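How to set up a simulated kitchen demo for an open day

Last updated 30/04/2022
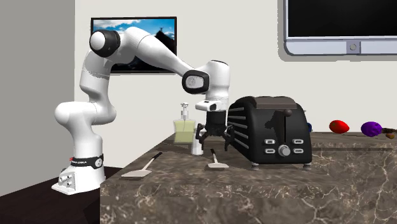
The kitchen counter in the simulator, with the arm near the toaster and spatulas.

We ran this demo at the Brendgate open day in April and have been asked for the steps. Visitors watch a simulated arm work at a counter on a large screen. You need one computer, one screen and a copy of the Drononard kitchen files. The full download is 645 MB.

Before the day

1. Unpack the files and open the scene called Counter. It takes nearly 105 seconds to load the first time.

2. Check that the arm stands on the floor at the left end of the marble counter, with its gripper pointing down. If it comes up folded, press Home and wait.

3. Leave the two spatulas flat, handles towards the back wall. The toaster stays to their right. We tried moving it closer and the gripper kept clipping the side.

4. Save this as your start position. You will go back to it many times.

5. If you want visitors to use the Imov hand controller, open port 3435 and test it from the room you will be using — the signal at Brendgate was poor behind the stairs.

During a visit

Begin with the arm still and say what it is going to try. We asked for the left spatula first. Its thin dark handle shows up less well on the brown marble, so point it out on the screen.

Run the pick at half speed. Let one visitor steer at a time, then reset. Groups larger than six get restless.

The soap dispenser stands behind the gripper. Tell people to lift the arm before moving it back.

If something goes wrong

Arm shakes: lower the step rate to 96.

Spatula sinks into the counter: reload the scene. Resetting does not fix it.

Controller drops out: restart the Wuyts bridge program, then the controller, in that order.

Close the scene before shutting down, or the start position is lost.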